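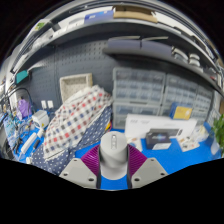 关于我们

你好呀，我是Ermelinda Barros，Skastcombe的两个主人之一。另一个是Ilaria Martinelli，她不爱写东西，所以这一页从头到尾都归我啰嗦。她看过一遍，删掉了三个感叹号，我又加回来两个。

Skastcombe是一家做纸上作品的小画廊，在Plarside，靠运河那一头。版画、素描、水彩、拼贴、艺术家自己装订的小书，凡是落在纸上的我们都看，都展，也都卖。油画和雕塑不做，隔壁街有好几家做得比我们好得多，你进来问，我会直接给你画路线。

怎么会有这么一家店

我以前在一家拍卖行的编目部门上班，每天的工作是把作品从纸夹里抽出来，量尺寸，看水印，记录折痕和黄斑，再放回去。干了很多年，干到后来闭着眼睛摸一张纸，大概能猜出是棉浆还是木浆。可是那些东西我只能看几分钟，下一个人就要来取走了。我一直想，要是有一个地方，能让人坐下来慢慢看一张版画，手边还有一杯茶（茶放远一点！），那该多舒服。

Ilaria是学铜版出身的，自己刻，自己印，手指缝里常年有墨。我们是在一次印刷品交流会上认识的，她摆摊卖自己的小幅蚀刻，标价低得离谱，我站在那儿跟她吵了半个钟头，非要她涨价。她没涨，我买了两张。后来她请我吃面，吃到一半我们就开始在纸巾上画平面图了，哪里放柜子，哪里放灯，门要朝哪边开。那张纸巾我留着，夹在办公室的文件夹里，上面的比例全是错的。

真正动手是在那之后很久。找房子找了整整一个冬天，看过理发店、看过仓库、看过一个漏雨漏得能养鱼的地下室。最后租下来的地方原来是Marchetti印刷所，做名片、请柬、药盒标签的老铺子，关门好几年了。房东带我们进去的时候，墙上还钉着一整排铅字的样张，地板上有机器压出来的四个坑。Ilaria一看见那四个坑就说，行，就这里。我问她为什么，她说地板承得住压印机。你看，我在看光线，她在看地板，我们俩大部分事情都是这么分工的。

招牌我们换了，可是门楣上Marchetti那几个刻在石头里的字母没有动，所以第一次来的朋友常常在门口转圈，打电话问是不是找错了。没找错，推门进来就好，门有点沉，往里推。

地方有多大

展厅60平方米，放在这个行当里算很小的。刚开始我为这个发过愁，后来反倒喜欢了，纸上作品尺幅本来就小，墙面一大，画挂上去像邮票似的，看的人得走来走去，走着走着就累了。我们一次展览一般只挂二十来件，挂得低一点，间距留宽一点，每件作品前面都能站住两个人说悄悄话。

展厅后面是阅览间，一张长桌，几把椅子，一整面墙的平放抽屉柜。抽屉柜是从一家测绘单位淘来的旧货，原来装地图，抽屉又宽又浅，轨道上过油以后特别顺手。柜子运来那天卡在门口进不来，我们把门框拆了，装回去以后那扇门就一直有点歪，冬天会漏风，请多穿一件。

再往后是印刷间，Ilaria的地盘，我进去之前都要敲门。楼上还有一个小房间，带床和水槽，给驻留的艺术家住，后面我会讲。

抽屉里有什么

现在抽屉里登记在册的作品一共871件，这个数目每个月都在变，网站上的目录偶尔会慢几天。绝大部分是在世艺术家的作品，从艺术家本人手里直接拿来代售，也有一小部分是老版画，来自藏家转让，年代久的那些单独放在最下面两层，取的时候要我或者Ilaria来取。

大家最常问的是，抽屉可以随便拉开吗？可以！这就是我们开这家店的理由。洗了手，擦干，跟我们说一声，就可以坐下来一个抽屉一个抽屉地看。每件作品外面都有一层透明的保护套，下面垫着无酸卡纸，卡纸背面用铅笔写着艺术家、题目、年份、版数和价钱。价钱写在那里，谁来看都一样，不用悄悄来问我“这个大概多少”。我自己当年最怕的就是走进画廊不敢开口问价，问完了还要装作在认真考虑的样子，脸都僵了。

也有人问，看一下午什么都不买会不会不好意思。真的不会。有位老先生每隔一阵就来一趟，总看同一个抽屉，看完跟我聊两句天气，走了。他看了一年多，有天忽然指着一张小小的木口木刻说，这张我带走吧。我包的时候都有点舍不得。

我们怎么挑作品

没有什么了不起的标准。我和Ilaria都喜欢才收，只有一个人喜欢的话，放在桌上过一个礼拜再看，很多时候另一个人就被说服了，也有的时候喜欢的那个人自己先不喜欢了。我们吵得最凶的一次是为了一套丝网印刷的蔬菜，Ilaria嫌颜色太甜，我觉得甜得刚刚好。最后收了，卖得很快，这件事我每年至少提三次。

技术上的东西Ilaria把关。版印得匀不匀，套色有没有跑，边缘擦得干不干净，签名和版数对不对得上，她拿放大镜一张一张过。有瑕疵的会退回去跟艺术家商量，有些瑕疵艺术家是故意的，那就在说明里写明白，买的人心里有数。

限量这件事我们也看得很重。一块版印了多少张，试印了多少张，艺术家自留了多少张，这些都要写下来，版子最后怎么处理也要写。你买的时候会拿到一张纸，上面把这些列得清清楚楚，我签一个字，艺术家签一个字。数码输出的作品我们也收，只要讲清楚是什么机器、什么纸、什么墨，别拿它当石版画卖就行。

想投稿的朋友，欢迎！请先发五到八张作品的照片和几句话的介绍，照片用手机拍的就可以，不用专门做作品集。简历可有可无，我读得很慢，但是每一封都读，也都会回。回信有时要等一个多月，尤其是秋天，那阵子我们在准备年度大展，忙得连午饭都是站着吃的。请不要没约好就把原作直接寄过来，有一回寄来一卷炭笔素描，邮筒里受了潮，我心疼得一晚上没睡好。

钱怎么分

这一段在别家的介绍页上很少看到，我想还是写出来好一些，省得来回问。代售的作品卖出以后，艺术家拿六成，我们拿四成。装框的钱另算，谁要求装框谁付。打折要先问过艺术家，艺术家不同意就不打，打了折的部分由我们和艺术家按同样的比例各自承担。货款在成交后的下个月月底前转给艺术家，迟了请来催我，别客气，是我的错。

买家可以分期，最多分六次，不加利息。第一次付完作品先留在我们这里，付到一半就可以拿回家挂。很多人的第一件收藏都是这么买的，我自己也是，当年那张石版画我付了好久，每个月去付钱的时候都顺便看它一眼，感情就是那么来的吧。

印刷间和课程

印刷间里有一台凹版压印机、一台小的凸版打样机，还有一个Ilaria自己改装过的通风柜。她不喜欢用气味大的溶剂，能用植物油洗的就用植物油洗，洗不掉的再想别的办法。腐蚀用的药水锁在柜子里，钥匙只有她有，我连放在哪儿都不知道。

课程是从第二年开始办的，起因是总有人在阅览间看着看着就问，这个线条到底怎么弄出来的？嘴上讲半天讲不明白，Ilaria就把人拽进印刷间，塞给他一根针和一小块锌版，让他自己划。划完印出来，那个人高兴得不得了，回家又带了三个朋友来。

现在固定开的有这么几门：

干刻入门，一个下午，什么都不用会，印出来的两张小画可以带走。

蚀刻，连续六次课，每次三个钟头，从磨边上蜡一直做到印成一套小版数。要带一件不怕脏的衣服，围裙我们有，但是围裙挡不住袖子。

麻胶版和木刻，四次课，周期短一点，适合手上有劲又坐不住的人。

看懂一张版画，我来上，在阅览间，一个晚上。没有幻灯片，就是把抽屉里的东西摊在桌上，一人一个放大镜，分清楚凸版、凹版、平版、孔版都长什么样。讲到后面常常讲超时，要赶末班车的朋友请坐得离门近一点，走的时候不用跟我打招呼。

每门课最多收八个人，压印机只有一台，人多了大家都在排队。小朋友满十岁可以上麻胶版的课，需要一位大人陪着，大人也可以一起刻，通常大人刻得比较慌张。课表放在“课程”那一页，三月和九月各更新一次，名额放出来以后会先给等候名单上的人发邮件。

上过入门课的人可以按半天租用印刷间，自己带版带纸，墨可以用我们的。第一次租用Ilaria会在旁边看着，确认你会调压力、会收拾台面，之后就由你自己来。收拾台面这一条她非常非常认真，我见过她把一个成年人叫回来重新擦调墨板。那个成年人是我。

Cemska驻留计划

楼上那个小房间住的就是Cemska的客人。Cemska是我们每年办的驻留计划，名字是Ilaria外婆老家一片坡地的叫法，她小时候在那儿摘李子，觉得念起来好听，就拿来用了。

每一期住六个星期，来一位艺术家，住处、印刷间、墨和一部分纸由我们出，另外给一笔生活费，数目不大，够在Plarside吃饭坐车，偶尔看场电影。我们不要求交什么成果，有人走的时候留下一整套版画，有人六个星期都在散步和画速写，回去以后过了大半年才寄来一个厚厚的信封。两种我们都很欢喜。唯一的请求是中间挑一个晚上开门，让附近的人上来坐坐，看看你在做什么，聊什么都行。

来过的人做什么的都有，做书的、画漫画的、学建筑的，还有一位在面包房上夜班，白天刻木版，他在的那六个星期我胖了不少。以前没做过版画也可以申请，Ilaria会带你。申请材料包括几张作品图片和一页纸的想法，写得乱一点没有关系，我更怕那种写得四平八稳、看完记不住一个字的。

挑选由我们两个加上上一期的驻留艺术家一起来，三个人在阅览间把所有材料铺开，看一整天。没选上的人会收到我写的信，信里会说清楚我们看中了什么、犹豫在哪里，你可以下次再来，有两位就是第二次申请才来成的。

信封墙

来过店里的人大概都记得进门左手边那面信封墙。那是个长期的项目，起头起得很随便：有位住得远的艺术家没空来看展，寄了一张画在信封上的小画过来，当作送花篮。我把它钉在墙上，别的艺术家看见了，也开始寄。规矩很松，画在信封上，贴上邮票，经过邮局，到了我们这里是什么样子就是什么样子，盖了戳、淋了雨、折了角都算作品的一部分。

到今年开春，我们收到的信封有832个，墙早就钉不下了，只能轮换着挂，剩下的分盒收好，想看随时可以取。信封墙上的东西一件也不卖，经常有人开价，我一律摇头。寄信的人没打算卖它们，我也就没资格卖。

你也可以寄一个来，谁都可以，几岁都可以。背面写上名字和愿意让人知道的地方，不想写名字就不写。只有一个请求，别往里面装亮片。上回那包亮片，到现在地板那四个坑里还闪着呢。

关于隐私和照片

店里可以拍照，不开闪光灯就行。拍到别的客人请先问一声，尤其是坐在阅览间里的，有的人就是想安安静静待着。展出的作品里，个别艺术家不希望被拍，旁边会贴一个小圆点，请帮忙留意一下。

还有一件事我们讨论过很久，就是作品里出现真人的时候怎么办。肖像、人体、日记里的朋友和家人，版画和素描里这些很多。我们的做法是收作品的时候问艺术家，画里的人知不知道，愿不愿意被挂在墙上给陌生人看。答不上来的，先请艺术家去问，问清楚了再展。有人觉得我们管得太多，也有很好的作品因为这个没能展成，我到现在想起其中一两件还觉得可惜。可是Ilaria年轻的时候被人画过，没打招呼就挂出去了，她很清楚站在人群里突然看到自己是什么滋味。这一条我们不改。

买家的资料也一样，谁买了什么，我们不往外讲。艺术家想知道作品去了谁家，我会先去问买家，买家点头了再转告。多数人都点头，还有几位就这么跟艺术家成了朋友，每年互寄贺卡。

装框、修复和其他杂事

装框可以找我们，框是和镇上一位木工师傅合作做的，素木、刷白和深色三种，玻璃用防紫外线的。工期三个星期左右，年底会慢。从别处买来的作品也可以拿来装，我会顺便帮你看看原来的背板是不是酸性的，很多老框里夹的都是硬纸板，拆开一看，纸边都黄了。

修复我们不做，那是另外一门学问。小的除尘和换背板可以，遇到霉斑、撕裂、脱色，我会介绍专门的纸张修复师给你。请千万不要自己拿橡皮去擦，也不要用胶带，求求了。

估价嘛，市场上的价钱我可以给你一个口头的说法，免费，带作品来，先约时间。书面的、保险用的、遗产分割用的，请找有资质的估价师，我手上有名单。

家里挂纸上作品的朋友常常问怎么保养，我就在这里一次讲完：别对着窗，别挂在暖气上面，别挂浴室，过一两年换下来歇一歇，平放收着，换另一张上去。这么一来家里也像换了个展，挺好玩的。

来找我们

下午一点开门，晚上七点关门，有开幕或者课程的日子会晚一些。上午门关着，可是我们多半在里面，约好了可以按铃，铃的声音很小，多按两下。八月歇业两个星期，具体哪两个星期会贴在门上，网站首页也会写。

坐电车到运河桥那站下，过桥以后沿水边走，看到石头上刻着Marchetti的门就到了。门口有一级台阶，侧门没有台阶，坐轮椅或者推婴儿车的朋友请打电话，我来开侧门。展厅、阅览间和印刷间都在一层，通道够宽。楼上只有楼梯，Cemska开放的晚上如果你上不去，我们就请艺术家把东西搬到阅览间来，提前一天讲一声就好。

狗可以进展厅，不可以进印刷间。洗手间在阅览间旁边，门要用力带一下才关得上。附近停车很难，我从来没有停进去过。

想收到展览和课程的消息，可以在网站最底下留邮箱，我每个月写一封，内容包括新挂了什么、抽屉里新进了什么，还有一段跟画没什么关系的闲话。有人告诉我他只看闲话那一段，我也挺高兴的。不想收了点退订就可以，退订以后我不会追着问为什么。

打电话找人的话，问作品、装框、分期，找Ermelinda，就是我。问课程、租印刷间和所有跟墨有关的事，找Ilaria，她手上有墨的时候不接电话，请留言，她洗完手会打回来。

下一个展览正在布置，是三位艺术家的小幅石版画，开幕那晚有热茶和Ilaria烤的杏仁饼，烤得有点硬，泡一下再咬。

Ermelinda Barros
Skastcombe，Plarside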